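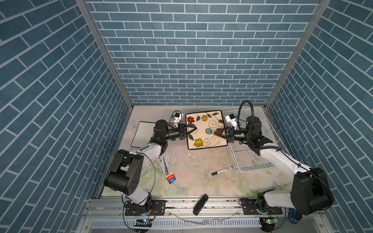
Virkeo 双臂单元:安装与维护说明

适用对象:桌面双臂单元 Virkeo,含左右两臂、腕部相机、控制板与围板。本文件随数据集 Moges 一同发布,说明单元如何装配、校准、日常检查和更换易损件。任务定义与标注格式见同目录的另一份文件。
维护人:Xuân Quách(机械)、Theerawat Limsakul(控制与线缆)。

1. 单元组成

围板为三面,内侧贴蓝色砖纹板,后方两角以铝型材立柱固定。台面为浅色印花面。前沿横置一根铝导轨,两臂底座各用一块黑色安装件固定在导轨上。导轨下方左右各有一块控制板,分别靠近对应的底座,再往下是带通风槽的面板。
两臂末端均为黑色两指夹爪。相机模块装在靠近夹爪的位置,线缆沿臂身走到底座。

2. 安装顺序

2.1 先固定导轨,再装底座。导轨未锁紧时不要挂臂。
2.2 底座螺钉分两轮拧紧:第一轮只到贴合,第二轮按对角顺序锁到位。
2.3 左右底座间距以导轨上的刻线为准。间距改动后,原有双臂标定文件作废。
2.4 接控制板前断开总电源。左板只接左臂,右板只接右臂,线束两端贴有 L / R 标签。
2.5 上电后控制板绿灯应常亮。绿灯闪烁表示总线未枚举完成,等待 30 秒;仍闪烁则断电重插总线接头。

3. 线缆

腕部线缆必须留弧。弧度不足时,腕关节转到极限会拉扯相机接头,表现为图像间歇丢帧,日志中出现 cam_timeout。弧度过大则容易钩住置物架或台面物品。
检查方法:断开力矩,用手将腕关节从一端极限转到另一端,线缆全程不得绷直,也不得落到夹爪两指之间。
扎带只用于臂身直段,不要扎在关节外壳上。剪下的扎带头从台面和导轨上清走。

4. 零位与标定

4.1 两臂折叠至停放姿态,执行 home_all。
4.2 逐关节核对零位偏差。超出允许值的关节单独重设,不要整臂覆盖。
4.3 先做单臂手眼标定,再做双臂相对标定。顺序颠倒时,第二步的残差没有参考意义。
4.4 标定结果写入 calib/current,旧文件移入 calib/archive,文件名保留批次号。

双臂相对标定完成后做一次合持检查:两只夹爪分别夹住方形瓷盘的左右两缘,低速抬起、平移、放回。观察盘面是否倾斜,同时读两侧夹爪电流。两侧读数长期不对称,多半是底座松动或某一侧指垫磨损,先查底座。

单臂可达性检查在合持检查之后进行。右臂负责右侧的白色金属丝置物篮,夹爪需能进入篮内而腕部线缆不碰上沿;左臂保持折叠,夹爪停在盘子附近。
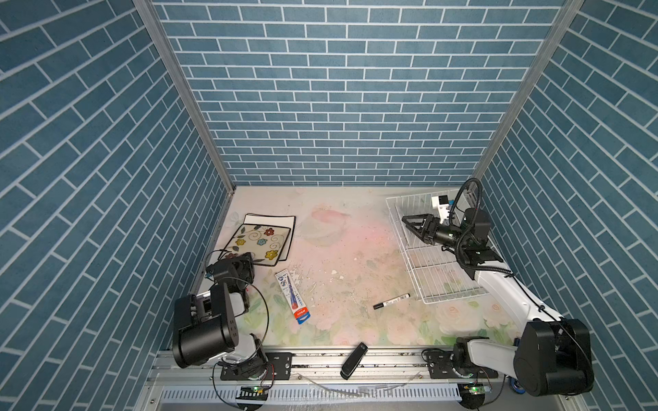 右臂进篮时关节速度限制在正常值的百分之 55。该限制写在 limits.yaml 的 rack_zone 一节,置物篮移位后须同步修改区域边界。Ratih Ismail 提供的检查脚本会对比区域边界与最近一次标定,不一致时拒绝启动。

5. 日常检查

开机前:
- 底座螺钉无松动,导轨无位移
- 腕部线缆外皮无破损
- 相机镜头清洁,模块无晃动
- 夹爪指垫无脱胶

关机后:
- 两臂回停放姿态后再断力矩
- 导出当次日志
- 导轨上的散件收走

台面中部的磨损属正常使用痕迹,不影响抓取。磨穿印花层后再更换台面,更换后须重做 4.3。

6. 易损件更换

指垫:累计 1,970 次抓取后更换,左右两指成对换。旧胶用异丙醇清除,新垫贴好后静置再加载。
腕部线缆:出现丢帧且重插无效时更换。备用线缆型号 Larnent,长度不同的版本不可混用。
关节模块:更换后须重写 ID,再执行 4.1 至 4.4。未改 ID 直接接入会与总线上已有模块冲突,两个模块都不响应。

7. 维护记录

三月:右臂腕部线缆弧度过小,重新走线。Theerawat Limsakul
三月:左侧底座重新锁紧,双臂相对标定重做。Xuân Quách
四月:rack_zone 边界更新。Ratih Ismail
四月:左夹爪指垫成对更换,合持检查通过。Ermira Petek

8. 数据相关说明

Moges 当前版本收录 2,293 段操作记录。每段元数据含 calib_id 字段,指向采集时使用的标定文件。跨 calib_id 混合训练时,建议统一转换到左臂底座坐标系。
维护后首次开机的记录标为 post_service,默认不进入训练划分。

9. 已知问题

- 右臂长时间停放后首次回零偶有超时,重复执行 home_all 即可。
- 两块控制板同时热插拔会导致左右编号互换。须断电操作。
- limits.yaml 在 Boststead 分支中字段名不同,合并前手动核对。

问题反馈请附日志、calib_id 和控制板指示灯状态。硬件类由 Xuân Quách 处理,脚本类由 Ratih Ismail 处理。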